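June, late evening

Rained until four. Walked into Grilstead for flour and came back with the wrong sort, so the bread will have to be brown. Paid 516 for the boiler part, which Kristof says is too much. He may be right, but he wasn't the one washing in cold water.

Anjani rang from Sodcombe. Her mother is out of hospital and already cross with the neighbours. I said I'd go over once the beans are in.

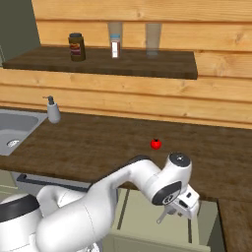
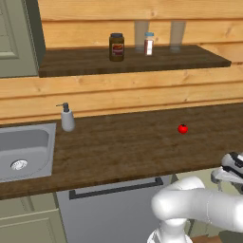
The plank wall and the dark shelf.

Tried the soup again with 400 grams of lentils and 700 of stock. Still too thick. Retno wants her casserole dish back and I can't find the lid. Read two chapters, took nothing in. Bed at ten.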